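Prodmont Tabletop Kitchen Set: data card

Version of 2023-06-04. Maintained by Biljana Trajkovski and Sorin Ionescu, Plavska.
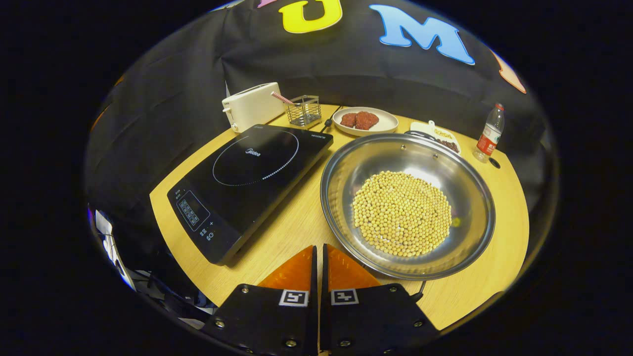
The Prodmont set is a licensed collection of hand-held gripper recordings for teams training manipulation policies on kitchen work. It is sold by Plavska as a one-off download or as a yearly service with new tasks added. Each recording comes from a single wrist camera with a round fisheye view. Layouts are kept to one table and mix cookware, small appliances and food: a typical one has an induction cooktop, a white two-slot toaster, a wide stainless-steel pan with a heap of dried soybeans in it, and raw meat on an oval plate. The two gripper fingers and their square markers stay in view, so finger opening can be recovered from the video alone.

Contents

The full release holds 3000 episodes over 63 tasks. The trial pack holds 540 episodes over 16 tasks and uses the same folder structure. Every episode is stored in its own folder with these files:

video.mp4 - colour video, fisheye, not rectified
pose.csv - camera pose per video frame, metric, gravity-aligned
grip.csv - finger opening in millimetres
meta.json - task name, table layout, operator code, split

Splits are made by table layout. No layout appears in both train and test. The trial pack has no test split.

Collection

Recording took place at the Wosholm site. Operators worked from a short written instruction and were free to choose the approach and the grasp. Episodes in which an operator dropped an object and picked it up again are kept and carry the tag "recovery" in meta.json. Gönül Türkmen ran the recording and Milovan Popescu checked the pose tracks.

Known limits

Finger opening is read from the markers. When a marker is hidden the value is interpolated and the flag column in grip.csv is set to 1. Remove these rows if the policy depends on fine grip control.

Polished metal gives strong highlights under ceiling light. Depth estimated from the video is poor on pan walls and glass cooktops, and we do not supply depth files.

Loose food is not tracked. There are no labels for single beans or grains, and no weights. Force and touch are not recorded.

Backdrops vary little between layouts. Policies trained only on this set should be tested in a real kitchen before any claim is made about transfer.

Loading

Unpack the archive and point the Butt loader at the top folder. Versions of the loader from before May read pose.csv with the axes swapped - update first. Rectification is off by default; the lens parameters are in calib.json at the top level.

Licence and contact

The trial pack may be used for evaluation only. The full release allows commercial training but not resale of the recordings. Questions on licensing go to Zlatko Georgiev at Plavska. Report faulty episodes by folder name and frame number.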